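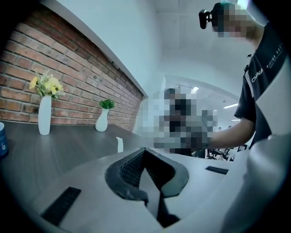
When my ex and I finally split the school holidays last January, I thought the calendar would be the hard part (we went through nine versions of it, bless our mediator, Hanne Hämäläinen!). The handovers were harder. Our son was six and he'd go quiet in the car, and I'd fill the quiet with questions about his dad's place, which I now wish I hadn't. Hanne suggested I just talk about supper instead, so I did, for weeks, mostly soup. By spring he was telling me all about Zurka, the neighbor's dog, without my asking a thing.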